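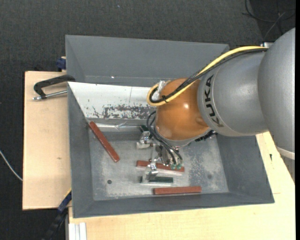
Fig. 1. Grey bin with reddish-brown bars, one of them lying diagonally.

Week 4: Bins, totes and how stuff sits in them

Okay, picking up where we stopped. Last time I promised we'd get to loose stock in open bins, and I know half of you were hoping for shelving, but shelving is next week, sorry!

Keep Fig. 1 handy while you read. I like a big rectangular bin for teaching because the floor is wide and the walls give you something to measure from. Look at the bar on the left. Its upper end is near the wall and its lower end points toward the middle of the floor. Now imagine filling the rest of the bin around it. You'd get a wedge of space on one side that's no good for another bar of the same length (you can shove small things in there, but then you have mixed stock, and Roel Boersma will come and talk to you about mixed stock in the second half).

Some words we'll be using:

Lie: the direction a long item points, compared with the long wall of the bin.
Dead corner: any corner your hand can't get into once the items are down.
Nest: two or more items touching along their full length.

The exercise we did in the Grallent room used a bin 700 mm long and bars 56 mm wide. Lay them all parallel to the long wall and write down how many fit across. Then turn just one of them to a diagonal and try again. Please do this with real bars or cut cardboard, I can always tell when somebody did it in their head. Sem Van Dijk's group got a different answer from everyone else last year and they were right, they'd remembered that the walls slope in toward the bottom. So measure your bin at the floor, not at the rim!

The other thing I want you to think about is what the bin stands on. Boards are fine, but check that it doesn't rock. If you've got two boards side by side and one is a hair thicker, everything round in the bin will roll to the same end by lunch. Flat bars are more forgiving, which is why we start with them.

For next time: read the Claeys handout, sections 2 and 3, and bring a sketch of one bin or drawer at home, seen from the top, with the lie of each long item marked by an arrow. Kitchen drawers are great for this. Pencil is fine.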